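Skislow for Web and Mobile
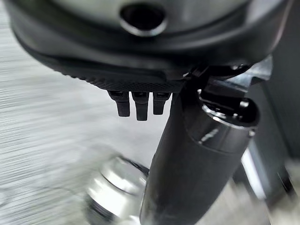 Photo: Engelhardt / Nallbridge

Skislow is a row counter and pattern keeper for knitters, and we love how much knitting it lets you get back to! Load a PDF or type in your own pattern, tap once per row, and Skislow keeps your place on every device you own. The free plan holds 2 projects at a time. Covia, the paid plan, holds 100 -- enough for even the wildest pile of half-done socks.

New in version 17: charts you can color in yourself, a yarn stash list with photos, and a reminder timer you can set for up to 60 minutes (great for resting your hands). Works offline, too -- your rows sync the next time you connect.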